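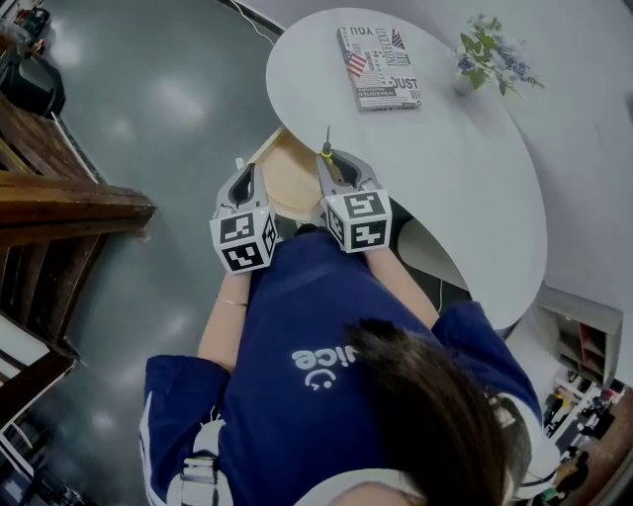
Plan de compra y presupuesto para una estación de recogida de datos con pinza de mano
Proyecto Brindby. Memoria de la segunda fase
Autoras: Marichka Maksymiv y Auður Hviid
Miércoles, 8 de mayo de 2024

1. De dónde partimos

En la primera fase aprendimos a grabar demostraciones con una pinza prestada por otro grupo y nos quedamos con ganas de mucho más. En esta segunda fase nos tocaba una parte que al principio nos daba pereza y que ha acabado gustándonos bastante: decidir qué hay que comprar, en qué orden y con qué dinero. El departamento nos asignó 3231 euros para todo el curso, sin posibilidad de ampliación, y con eso queremos dejar montada una estación que puedan usar también los que vengan detrás.

2. Qué necesita la estación

La pieza central es la pinza de mano. Una persona la sujeta, hace la tarea (coger un libro, apartar un jarrón, meter una silla debajo de la mesa) y la grabación sirve después para entrenar el brazo. Los dedos curvos llevan cerca de la base un cubo con marcadores impresos, y esos cubos son lo que más nos preocupa a la hora de planificar: si se raya la superficie, el seguimiento pierde calidad enseguida. Por eso hemos previsto un juego de recambio desde el principio.

El mobiliario no entra en el presupuesto. Trabajamos con mesas y sillas normales, y de hecho lo preferimos, porque queremos que las tareas se parezcan a las de una casa.

3. Comparación de ofertas

Pedimos precio a dos proveedores, Biremum y Vrabec. La pinza de Biremum sale por 1019 euros con los dedos ya montados y los cubos incluidos. La de Vrabec es más barata, pero llega en piezas, hay que imprimir los dedos en el taller y el plazo de entrega es de 40 días. Hicimos las cuentas varias veces (¡Auður tiene una hoja de cálculo preciosa!) y, sumando material y horas de impresora, la diferencia se queda en muy poco. Nos decidimos por Biremum.

Para el almacenamiento elegimos un disco Tronus. Con las sesiones que tenemos previstas nos llega hasta final de curso, siempre que vaciemos las grabaciones descartadas cada semana.

4. Orden de compra

Primero, la pinza y el disco, que son imprescindibles para empezar.
Después, los cubos de recambio y un arnés ajustable. Lo probamos con compañeros de tallas muy distintas y merece la pena que se adapte bien a los hombros, sobre todo en sesiones largas.
Al final, si queda saldo, una segunda pinza para grabar tareas a dos manos. ¡Ojalá!

5. Calendario de uso

Hemos reservado 32 sesiones de grabación. Cada una incluye la calibración, un descanso y la revisión de los vídeos, que al principio nos olvidamos de contar y que nos obligó a rehacer el calendario entero.

6. Pendiente

Falta la firma del pedido a Biremum y confirmar si el transporte va incluido. También tenemos que preguntar en el taller si pueden imprimirnos marcadores en mate, porque el suelo pulido devuelve muchos reflejos de las luces del techo y no queremos sumar brillos en los cubos. Marichka se encarga del taller y Auður, del pedido.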